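Hevden Tabletop Manipulation Kit - Club and Classroom Edition

Part of the Gurnia education range

Overview

The Hevden kit is a set of objects, finger plates and scoring sheets for student teams working on pick-and-place with an arm they already have. It was put together for the Gurnia school league and is also used by clubs that don't compete. No arm is included. A team of four can get through the first task sheet in a double period if the arm is calibrated beforehand.

What's in the box

Two pairs of flat finger plates, drilled for a single centre screw
Object set A: rigid (cans, blocks, tubes)
Object set B: soft packaging (empty bags and wrappers, heat sealed)
Table markers, removable, 40 pieces
Task sheets 1 to 6 and a teacher's guide
Hex key and spare screws

Finger plates

The plates are flat on the gripping face and have no texture. Teams that want more friction can add their own pads, up to the thickness allowed in the league rules. Centre the screw before tightening. A plate that sits crooked will tilt a cylinder as the jaws close, and the tilt carries through to the place step.

Maximum jaw opening with plates fitted depends on the arm. Measure it and write it on the front of the log book.

Task sheets

1. Single object lift. One rigid object, any start position inside the markers. The object must clear the table and be held until the judge calls time.

2. Mixed table. One rigid object and two pieces of soft packaging. Only the rigid object is to be picked up. Soft items may be nudged but not dragged past a marker.

In the run below, the can is up at a slight tilt, with a crumpled bag and a snack bar wrapper to the left on a glossy tabletop.

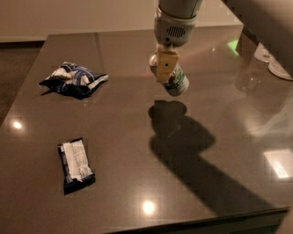
3. Soft pick. One item from object set B. Crumpled bags change shape between attempts, so reset them by hand to the outline on the sheet.

4. Sort. Rigid items to one side, soft items to the other. Scored out of 100.

Sheets 5 and 6 are for senior teams and need a camera.

Table surface

Any flat table will do. Polished tops give strong reflections under ceiling lights, and colour thresholding tuned on a matte bench will often fail on them. Test on both before a competition day. The matte mat (sold separately) is allowed for practice only.

Compatibility

Tested with the Miyazaki classroom arm and the Stimadent S2. Other arms will need an adapter plate - drawings are in the teacher's guide.

Ordering

Full kit: $320
Object sets A and B only: $166
Matte mat: $40

Schools can order on account. Orders placed by the end of August ship before the league's first round.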